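Subject: Re: [prelach-ops] Room inventory sync drops late check-ins
Date: 8 June 2026

> We run the Prelach connector at the Hilevard, 22 rooms on two floors.
> Since the last update, any booking that comes in after the night close
> is held in the queue until morning. The front desk sees the room as
> open and can sell it again. Is there a setting for this, or do we have
> to move the night close to a later hour?
>
> Also, the room type codes from Ekodetti come through cut short. We
> have two types that now look the same on the arrivals list.

There is a setting. In the connector file, look for `hold_after_close`. The update changed the default from `no` to `yes`. Set it back and restart the connector. Moving the night close will also work, but it shifts the date on your city tax report, and you would have to correct that by hand.

Before you restart, clear the queue:

1. Stop the connector.
2. Export the held bookings to a file.
3. Compare the file with the arrivals list and enter any that are missing.
4. Empty the queue and start again.

If you skip step 3, bookings with a changed arrival date are lost without a warning. The log only shows the booking number, and only at the highest log level.

On the room type codes: the field in Prelach holds 16 characters. Ekodetti sends the building name in front of the code, so at your property the first part uses up most of the space. Ask them to turn off the prefix on the export side. We did this at the Lukumay in one call. The old codes stay on existing bookings until someone opens and saves each one.

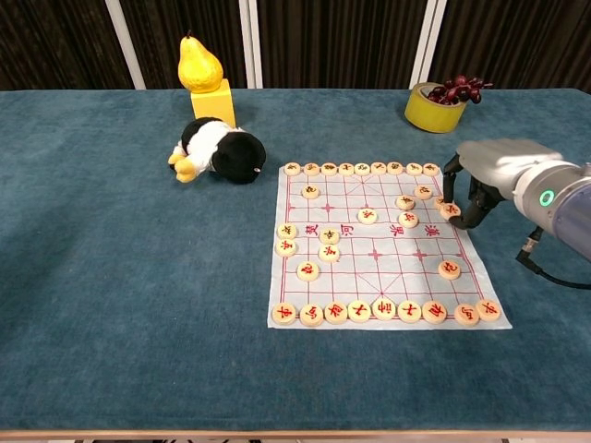

One more limit to watch. The connector reads at most 2000 lines of rates per run and ignores the rest. With 22 rooms you are under it now, but if you load the July rates as separate daily lines for every rate plan you may go over. Load them as date ranges instead.

Poll time is set to 10 minutes by default. I would leave it there. Shorter values made the desk screens slow for us and did not reduce double sales.

If the held bookings come back after the restart, post the connector log from the night close onward, with guest names removed.

--
Front office systems, Lukumay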